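Learning to wave my arms about properly

August 26, 2024

I have been meaning to write this up since January, when Tove Vigfúsdóttir first talked me into spending my spare afternoons at Rirkon, teaching a robot to clear up crockery. I say teaching, though for the first month it felt much more like the robot was teaching me, and it was a strict sort of teacher too.

The way we do it is by remote control. I stand at the rig with a controller strapped to each arm and a screen showing me what the robot sees, and whatever I do, it does a moment later. Every go gets saved, and when there are enough good ones Gergely Kelemen feeds the lot into his training run and we find out what it has picked up from me (bad habits included, I'm sorry to say). We have 1040 saved goes at the plate job now, and I did a fair share of them, usually in sessions of 20 with a cup of tea in between.

If you have ever tried to cut your own fringe in a mirror, you'll know how the first day went. My hands knew perfectly well where the plates were, and the robot's hands were somewhere else entirely. Tobias Hutchins, who has far more patience than I do, kept telling me to stop looking at my own arms and only look at the screen. It took me 5 sessions to believe him! After that something clicked, and I began to feel as if I were leaning over the table myself.

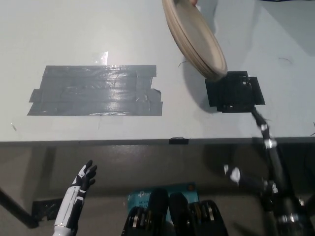

Slowing down has been the hardest lesson for me. I'm a brisk washer-upper at home, all clatter and suds, and my early recordings had the robot swooping in like a gull after chips. Tove finally had me practise handovers, where a person brings the plates to the table and the robot has to come in politely and wait its turn. With a tilted stack of beige plates and somebody's fingertip still on the rim, you think very hard about where your right arm is going. The left one I tend to forget altogether, so it ends up raised with its palm out and its fingers spread, as though it were stopping traffic. Gergely says to keep the left hand quieter, or the robot will learn to do that as well, and I do try, but I've been a hand-waver all my life.

Next we move on to cups, which have handles, and I am dreading the handles. Ludger Petersen has lent us 2 odd ones from his kitchen in Stitumstead to practise with, both very ugly, so I shan't feel too bad if I drop them. I'll let you know how I get on.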